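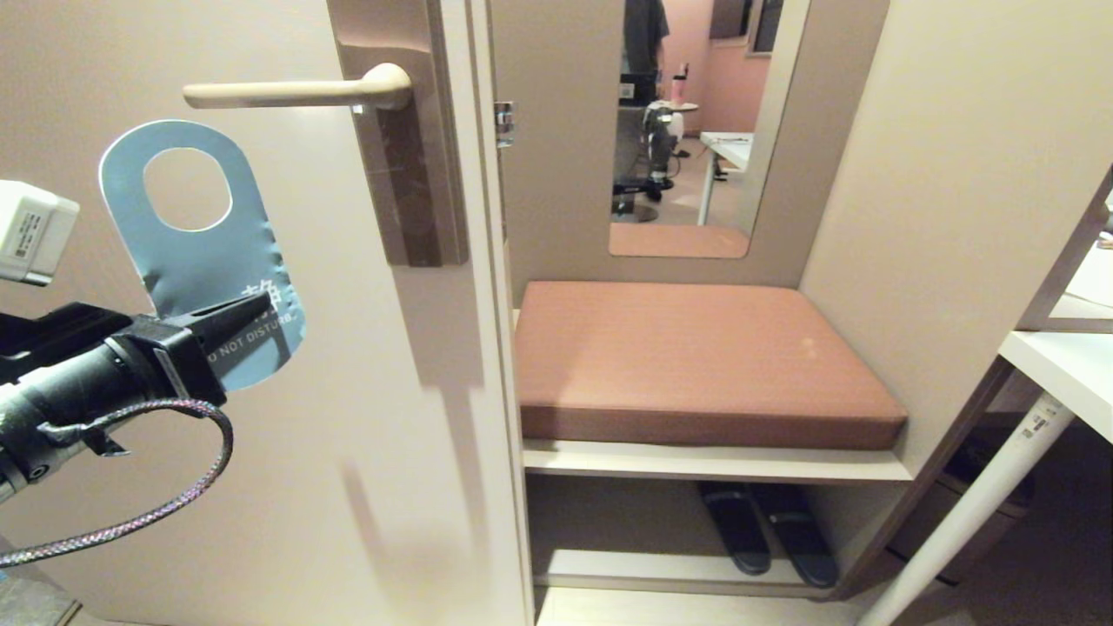
The pale blue door card, by the door with the lever handle.

From: Sze-wing Cheng
To: Howells rooms list
Date: Saturday, February 16, 2019
Subject: Re: Door cards and entry benches

Clidby wrote:
> I'd like to settle the entryway before we order. My proposal is
> to keep the card on a hook inside, next to the bench, and to
> put slippers in the cubby under the cushion. Bruvance will do
> 200 cards, printed in Chinese and English. Guests will get the
> idea without a sign. Any objections?

A couple, yes.

I don't buy "guests will get the idea." A card that hangs inside the room is only useful if people think to move it to the outside handle, and in my experience half of them leave it wherever they found it. Then housekeeping knocks at nine and we get the complaint. Has anyone asked the front desk how many of these complaints we had last year? I'd like to see that before we pay for a single card.

I'm also not convinced by the card stock. The one in the first picture is creased and bent. If Bruvance wants us to believe these hold up, they can send something thicker and let us hang it on a few doors through the end of February.

The bench I like more than I expected to. You can sit down, your shoes have somewhere to go, and the mirror is right above it. But look at the cushion, which has a pale mark near the right side. Whatever fabric we choose, I want to know how it cleans, and "wipes down easily" from a sales sheet doesn't count as an answer.

My notes on each part follow.

1. The bench, the cubby and the hook
Slippers side by side in the open cubby, fine. Black ones are easy to spot against a white shelf. I'd still move the hook closer to the door.
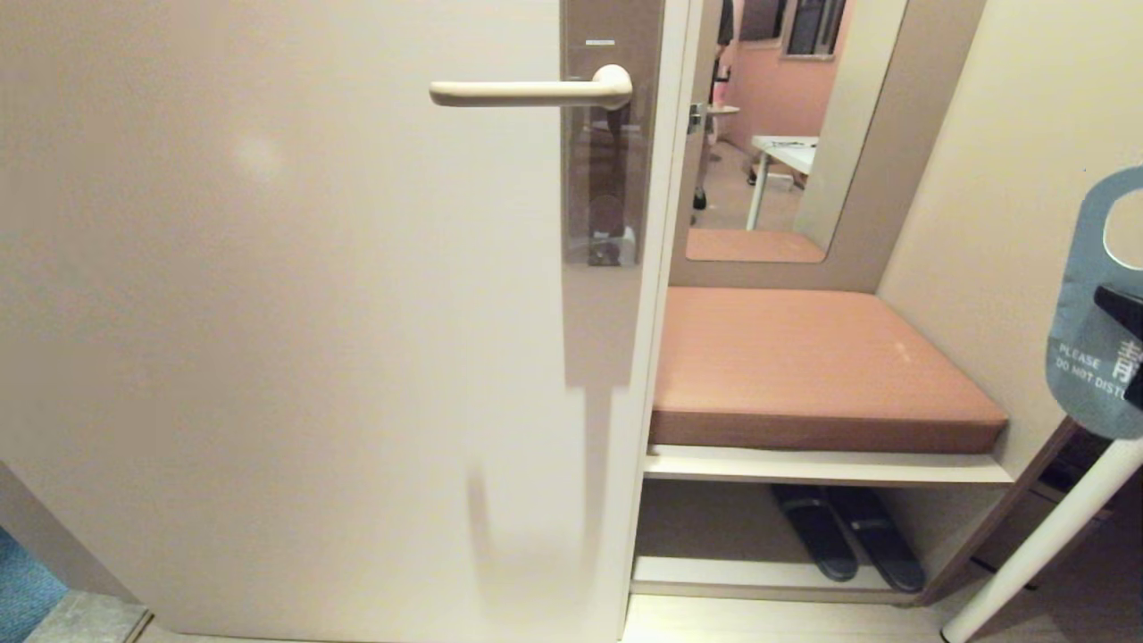 2. What I'd want before voting
A thicker card, a cushion cover we can wash ourselves, and a price for 28 rooms instead of the whole building. Until then I'm a no.

Sze-wing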